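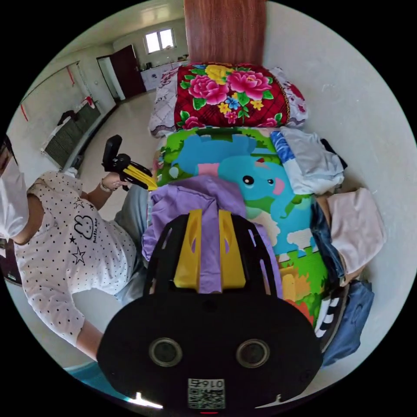
Auxiliar de arrumação de quartos e roupa – part-time

Início | Ofertas | Candidaturas | Contactos

A Mindivstead procura uma pessoa para arrumar quartos e tratar da roupa em casas de família. O lugar é para a equipa coordenada por Fadwa Shawky e tem início em outubro.

O trabalho inclui:
– recolher a roupa deixada em cima das camas, dobrá-la e guardá-la;
– fazer camas e mudar lençóis;
– arrumar brinquedos e tapetes de brincar, incluindo os de painéis que encaixam uns nos outros;
– separar a roupa que precisa de ser lavada ou cosida.

Não inclui cozinha, janelas nem cuidar de crianças.

Horário: 16 horas por semana, em turnos da manhã. Contrato de 6 meses, renovável. As deslocações entre casas contam como tempo de trabalho e o passe é pago pela empresa.

Pedimos cuidado com roupa delicada, pontualidade e português suficiente para ler as etiquetas e as notas das famílias. Experiência em hotelaria ou lavandaria é útil, mas não obrigatória. Quem entra acompanha uma colega nos primeiros turnos – também pagos.

As candidaturas devem ser entregues até sexta-feira, às 19 horas, na receção da Mindivstead, ao cuidado de Valentin Pichon. Basta o currículo e um contacto telefónico. As entrevistas duram 45 minutos e incluem uma pequena prova de dobragem de roupa.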